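ACTA DE LA JUNTA ORDINARIA DE LA ASOCIACIÓN VECINAL ROSSER
Mes de enero. Apertura de la sesión: 19:00 horas.
Asistencia: 67 socios, entre presentes y representados. Existe cuórum.

1. Acta anterior. Se aprueba sin enmiendas.

2. Cubierta del local social. La presidencia informa de que las tejas del ala norte datan de 1923 y presentan filtraciones. Se examinan los presupuestos de Bedo y Nitton. Se adjudica la obra a Nitton, con 14 votos en contra.

3. Cocina comunitaria. Se acuerda conservar el suelo de tablones de madera y aplazar la renovación de los armarios hasta el próximo ejercicio.
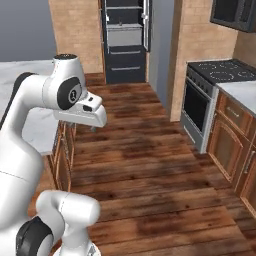

Fig. 1. Cocina estrecha con suelo de tablones en tono cálido. Imagen generada por ordenador.

4. Cuotas. Se mantiene la cuota mensual en 12 euros. La secretaría remitirá aviso a los socios con recibos pendientes.

5. Ruegos y preguntas. Se solicita mejorar el alumbrado del pasaje Endport. La junta trasladará la petición al ayuntamiento.

Se levanta la sesión a las 20:40 horas.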